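Kastunis Statement Archive
Data Card and README

Summary

The Kastunis Statement Archive collects public statements on foreign policy and security assistance issued by candidates, officeholders and party organizations. Each record contains the full text of one statement, the name and office of the speaker, the date of release and the outlet in which it first appeared. The archive is maintained by the Manríquez Center for Public Records.

Version

This card describes the release of February 19, 2022. Statements issued after the preceding December are not included and will be added in the next release.

Contents

The release consists of 4 files: statements, speakers, outlets and corrections. All are plain text, tab separated, in UTF-8. The first line of each file gives the column names. Records are linked by the field speaker_id, which remains the same when a speaker changes office or party.

Collection

Statements were taken from campaign websites, official press pages and newspaper opinion sections. Texts shorter than 200 words were excluded. Fundraising appeals were also excluded unless they announced a policy position. Where a statement was later revised, both versions are kept and the revision is recorded in the corrections file.

Coding

Each statement was read by two coders, Perla Varela and Emiliano Chávez, who worked separately and assigned a position on military aid, sanctions and treaty approval. Disagreements were settled by Higinio Quezada. The original codes are retained in the fields coder_a and coder_b.

Limitations

Spoken remarks appear only where a transcript was published by the speaker's own office. State legislative candidates are underrepresented. The position codes describe the text of a statement and should not be read as a record of votes.

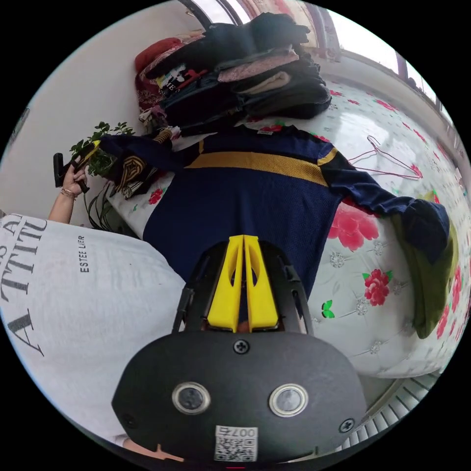
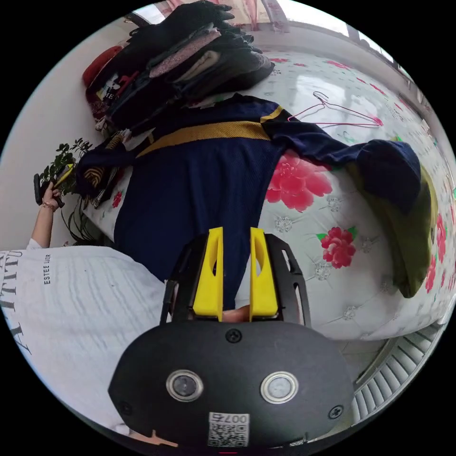 Use and Citation

The archive may be used for research, teaching and reporting. Publications should cite the archive by name and release date. Copyright in the individual statements remains with their authors.

Corrections and Contact

Requests for correction should state the record number and include a link or scanned copy of the source. They are reviewed by Ezequiel Ventura, archive editor. Questions about licensing should be directed to Braulio Serrano.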